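Visit report: hand-held gripper open day, Lerkemside

I went up to Lerkemside on a Tuesday in May for the open day at Jambridge, who build hand-held grippers for recording household tasks. We are choosing between their parallel-finger tool and the Godley tool we already own, and I wanted to try both on the same objects before we order.

The morning was a talk and a walk through the workshop. The grippers are assembled on one long bench, checked for finger play, and then cycled 300 times on a test stand before they ship. Gintarė Raudsepp, who runs testing, showed us the log for the current batch. It covers 113 units, and 5 of those had gone back for a loose pivot. She was open about it and let us handle two of the returned ones. The play is easy to feel if you hold the arms and twist, less easy to see.

Finger pads took up most of the discussion. Jambridge now fits a ridged blue pad as standard. The older smooth pad is still in the catalog, and one visitor from Stojanovska said they prefer it for glassware and printed cartons. We were given both types to try on the bench. On a thin dowel I could hold the ridged pad at a lighter squeeze, but if the dowel lay along a ridge it rolled a little before it settled. With the smooth pad I had to squeeze harder and my thumb got tired sooner.

After lunch we moved on to the kitchen trials. Small wooden items are the part of our own task list that gives us the most trouble, so I spent most of my time on chopsticks and the utensil holder.

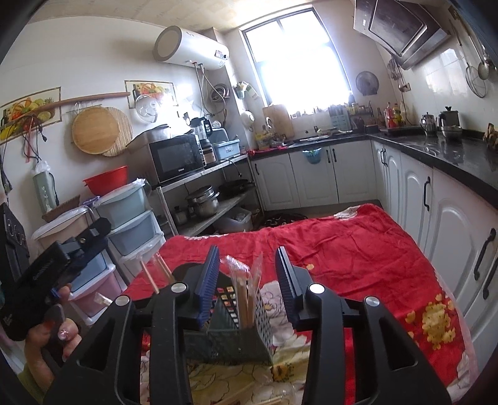

Ridged blue pads at the utensil holder, with wrapped chopsticks inside and loose sticks on the quilt.

Picking a single stick off soft cloth is harder than picking one off a counter. The cloth gives way under the fingertips and the stick sinks into a fold. I did best coming in nearly flat and closing slowly - coming straight down mostly gathered fabric. A wrapped bundle is a much easier grasp, although the plastic can slide over the sticks if you pinch too near the end.

We also talked about working with one tool in each hand. The broad arms need more room than I expected when the fingers are open, and near a small target the two tools get in each other's way. Raudsepp's advice was to hold the object with one and keep the other well back until it is needed. I would add that people should practice this without recording first.

On the camera side, a bright window is worth planning for. Jambridge locks exposure at the start of each recording, and we currently leave ours on automatic. I asked how they choose the setting and was told they meter on the work surface and let the window go white. Their kitchen set stands at 1,241 recordings so far.

Points to follow up:

Ask for a price on ridged and smooth pads as separate spares.
Repeat the single-stick pickup with the Godley tool on cloth and on a bare counter.
Try locked exposure in our own kitchen for a day.
Find out whether the pivot fix changes the weight of the arm.

Jambridge will lend us a pair for two weeks if we pay shipping. I have asked for the ridged pads on both.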